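Pollodley Handheld Gripper Pair: Two Months In
Posted 24/04/2022

The product page says the Pollodley pair will "replace your teleop rig." I have heard that before, most recently from Idon, whose older set is still in a drawer with a cracked thumb lever. So I paid 789 for the Pollodley set in February, half expecting to send it back.

First, the fingers. They are curved, with dark rubbery pads on the inside, and they hold small stuff better than I expected. Keys, washers, short bolts, all fine. Flat things lying on a smooth table are another matter. A coin takes me several tries, and the Idon fingers, ugly as they are, had a thin lip that got under it the first time.

Tracking is done with a printed marker cube on each wrist. Cheap, easy to replace, and fussy about which way you turn your hands. The manual claims the pose holds "in any natural posture." Mine drops out whenever I roll the right wrist to push something into a slot, and pushing things into slots is most of what I do.
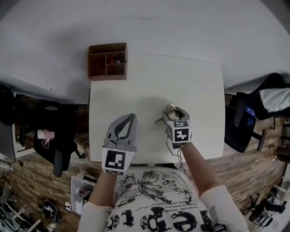 My usual test is sorting little metal parts into a wooden organizer, over and over, until I get bored or the software complains. Out of 3000 logged attempts I kept 639 with clean tracking on both hands from start to finish. Some of the rest is my own sloppy technique. A lot of it isn't, and I'd like to see Pollodley print a number like that on the box.

The cable annoys me too. It runs back along the forearm and you have to tape it or it tugs when you reach. For this price I expected a clip.

Weight is fine for short sessions. After 19 minutes my forearms want a break, the left one first.

I also borrowed the Sachdeva pair for a weekend. Smoother trigger, worse pads, and calibration had to be redone every time I set them down. I wouldn't swap.

Would I buy the Pollodley again? For picking and placing chunky parts, probably. For anything with a lot of wrist, wait for the next firmware and let somebody else find out if it fixes the dropouts. Spare pads ship from Fudeddale only, so order a second set with the first.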